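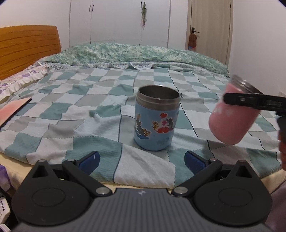

Tea in bed: a blue insulated mug and a pink cup on quilt duty in the spare room.

There is a particular kind of morning, usually in January, when the only sensible place to drink anything hot is under the covers. I came to this habit fairly late in life, having been raised in a house where food and drink stopped firmly at the kitchen door, and I have been making up for lost time ever since (my mother still doesn't know, and she does read this magazine, so there we are).

What makes it possible, to my mind, is the quilt. Ours is a checkered one in teal, pale gray, light blue and white, and it came home with us from the summer market at Grolstead, where over 4,000 people turn up every year and where I had gone, I promise, for jam. It was folded at the bottom of a trunk and the asking price was 27 dollars. I have washed it more times than I could tell you, and it has gone softer and more rumpled every time, the way a good quilt should. It never lies flat anymore! I stopped smoothing it out years ago.

A quilt like that wants company. At the head of our bed there's a green duvet with a mint-and-white floral print and a scalloped lace frill, and next to it a pillowcase with small purple flowers, and I know perfectly well that a decorator would make me choose between them. I did try. For one whole winter I kept everything plain and cream, after reading a long article on calm bedrooms, and the room felt like a place where you might wait to have a tooth looked at. Back came the flowers. Against the orange of the slatted headboard they look cheerful, and cheerful is what I'm after before eight o'clock.

Now, the cups. A bed is a poor table, and I learned this with a wide china cup from the Gredetti pottery, a lovely thing with a saucer, which lasted 11 days. Since then I've been loyal to insulated mugs with straight sides and a steel lining, and I'd suggest one to anybody who means to make a habit of this. Mine is light blue and decorated with cat-and-mouse stickers, including one of the pair hugging in a cloud of red hearts. I'm told I am too old for it. The pink one is for guests, speckled and quite grown-up, with a silver rim.

For what goes in them, I like a milky black tea with a spoonful of honey, left to stand while I find my glasses. On colder mornings it's cocoa, made with a little less sugar than the tin says and a pinch of salt. Toast is allowed if you're willing to shake the quilt out of the window afterward, and I usually am.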